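Three Months With the Nendomik Desk Mat

I bought the Nendomik wool desk mat in the large size, which cost 40 dollars and arrived rolled so tightly that it spent its first week trying to become a tube again. I held down the corners with a dictionary and three cans of chickpeas. The leaflet says to "allow the fibers to settle." Mine settled around April.

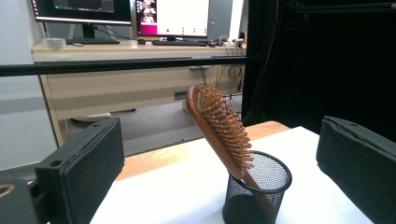
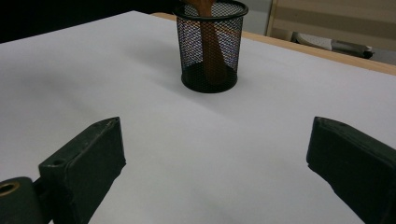
The black mesh pen cup, on the white tabletop.

First, what the mat is supposed to do. It is meant to quiet your keyboard, warm your wrists and stop your mug from leaving rings. Nendomik also claims it "invites focus," and on that front I can report that I spent most of one morning picking lint off it.

The quiet part is real. My keyboard used to sound like hail on a shed roof, and my husband, who takes calls on the other side of a thin wall, asked on the second day whether I had stopped working. I type 1,000 words on a good day and he used to hear every one of them. Now he hears only the sighing.

The warmth is real too, which was lovely in winter and is getting less lovely by the week. If you run hot, or your desk sits in the sun after two in the afternoon, think about cork.

The mouse is where things go wrong. Mine skated fine for the first few weeks, then the patch under my right hand went fuzzy and the pointer started taking little detours. I wrote to Nendomik and got a reply from a Gaurav Katiyar, who was very polite and suggested a fabric shaver. I bought one. It works, for nine or ten days at a time. So I now own a desk mat that needs a haircut, and I suppose I have had worse coworkers.

Coffee: I spilled half a cup at the top edge and blotted it with a dish towel. The charcoal color hides it completely. The smell took longer to leave. Do not put the mat in the washer, whatever your sister-in-law says, unless you would like a coaster.

Before this I had the Mindatow one in fake leather. It was cheaper, it wiped clean in a second, and it peeled at the front edge right where my forearms go, so that for a whole summer I went to bed with small black flakes on my elbows. The Nendomik has not shed anything worse than fluff. Its stitched border is still straight, and the rubber backing grips without leaving marks, which I checked by lifting it in a mild panic once a week.

I would give it four stars out of five for typing and two for mousing. If you use a trackpad, ignore the second number. If you use a mouse, keep a thin pad on top, which is what I do, and yes, I am aware that I now have a mat on my mat.

Get the charcoal. The oatmeal looks wonderful in the catalog and I would not trust myself with it for an afternoon.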